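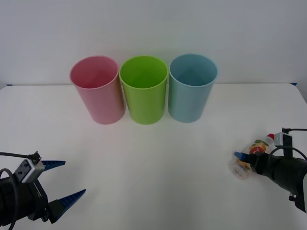
컵 세 개 뒤로 흰 벽, 오른팔 그리퍼에는 뚜껑 달린 투명 파우치.

나는 요즘 로봇 소프트웨어 이야기만 나오면 말이 빨라진다. 특히 파우치 이야기가 나오면 더 그렇다. 컵은 착하다. 위가 넓고 아래가 좁은 원통이고, 조금 기울어져 있어도 컵은 컵이다. 모양을 한 번 맞춰 두면 어디를 잡을지 계산이 선다. 그런데 파우치는 잡는 순간 모양이 바뀐다! 끝은 구겨져서 늘어지고, 투명한 비닐은 뒤의 색을 그대로 통과시키고, 그 위에 알록달록한 음식 그림까지 인쇄되어 있다. 깊이 값이 구멍투성이가 되는 물건을 하나 고르라면 나는 망설이지 않고 이걸 고르겠다.

그래서 내 주장은 이렇다. 인식 모듈이 물체의 정확한 자세를 내놓을 때까지 플래너를 기다리게 하는 구조는 이제 그만 쓰자. 파우치에 '정확한 자세' 같은 게 있기는 한가? 마개 쪽은 단단하니까 자세가 있다고 치자. 반대쪽 끝은 손목을 돌릴 때마다 새로 생긴다. 여섯 개의 숫자로 눌러 담으려고 애쓰는 동안 정작 제어기가 알고 싶은 것, 그러니까 지금 이 끝이 테이블에 닿는지 안 닿는지는 빠져 버린다.

Skerko에서 플래너를 맡고 있는 필라르 레이바와 이 문제로 7월 내내 다퉜다. 필라르는 경로 전체를 미리 풀어야 충돌 검사를 믿을 수 있다고 했고, 나는 짧게 풀고 자주 고치자고 했다. 결국 우리는 계획 구간을 8스텝으로 잘랐고, 그중 앞의 4스텝만 실행한 다음 손목 카메라 영상으로 다시 계획하게 했다. 처음 돌려 본 날 저녁에는 둘 다 퇴근을 못 했다. 늘어진 비닐 끝을 따라 경로가 슬금슬금 휘는 걸 로그 뷰어에서 보는데, 이게 왜 그렇게 재미있던지!

물론 필라르의 말에도 맞는 구석이 많다. 자주 고치는 계획은 팔을 떨게 만든다. 두 팔이 한 테이블을 나눠 쓰면 더 골치 아프다. 한쪽이 쉬고 있어도 플래너는 그 팔이 차지한 공간을 계속 알아야 하고, 쉬는 팔의 상태가 조금만 늦게 들어와도 멀쩡한 경로가 막힌 것으로 나온다. 우리는 이 버그를 잡느라 로그를 45개 넘게 뒤졌다. 범인은 알고리즘 쪽이 아니라 타임스탬프였다. 왼팔과 오른팔 드라이버가 서로 다른 시계를 읽고 있었다.

이쯤에서 도구 이야기를 꼭 해야겠다. 논문은 정책과 모델 이름으로 기억되지만, 우리 팀의 속도를 바꾼 건 스토얀 카라지아니스가 만든 재생기였다. 두 카메라의 영상과 관절 값, 플래너가 버린 후보 경로까지 한 화면에서 앞뒤로 돌려 볼 수 있다. 버린 후보를 볼 수 있다는 게 정말 크다. 로봇이 왜 그쪽으로 갔는지는 고른 경로만 봐서는 잘 모르겠는데, 안 고른 경로를 겹쳐 놓으면 비용 함수의 어느 항이 이상한지 금방 눈에 들어온다. 나는 새로 온 사람에게 코드보다 이걸 먼저 열어 준다.

그러니 학습 모델을 더 키우자는 제안서를 쓰기 전에 시계부터 맞추고, 버린 경로를 저장하고, 재계획 주기를 설정 파일로 빼 두었으면 한다. 나도 큰 모델을 좋아한다. 다만 파우치 끝이 어디로 늘어질지 모를 때는 금방 다시 보고 금방 고치는 루프가 훨씬 든든하다. 다음 달에는 실행 구간을 더 줄여 볼 생각이고, 필라르는 벌써 반대 의견을 쓰고 있다.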